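O fanzine chegou pelo correio e fiquei feito criança! Há anos que troco cartas com a Zohreh Sadeghi (sim, cartas, com selo e tudo) e foi ela quem me convenceu a assinar o Flaltora, uma revistinha sobre encadernação caseira que sai quando sai.

Passei o mês de setembro a tentar a costura copta e estou completamente rendida. O livro abre inteiro, fica direitinho na mesa, e a lombada à vista é linda – mesmo quando os pontos saem tortos, como os meus. Usei 5 cadernos de papel creme e linha encerada, e furei tudo com uma sovela velha que era da minha avó. O primeiro ficou frouxo, desmanchei e recomecei. O segundo já aguenta receitas, bilhetes e o que mais eu lá enfiar!

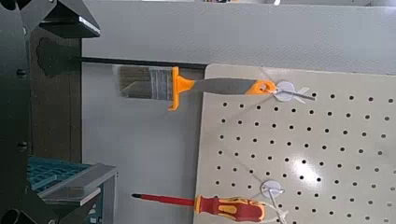 O texto da Nuria Seyoum sobre cola de amido é uma maravilha, li três vezes. Ela deixa a cola descansar de um dia para o outro e passa-a na peneira antes de usar. Vou experimentar nas guardas do próximo, que já tem dono – depois conto como correu.

Publicações recentes
Papel marmoreado na banheira
Cartas para Jundthorpe
Onde compro linha encerada
O caderno de receitas da avó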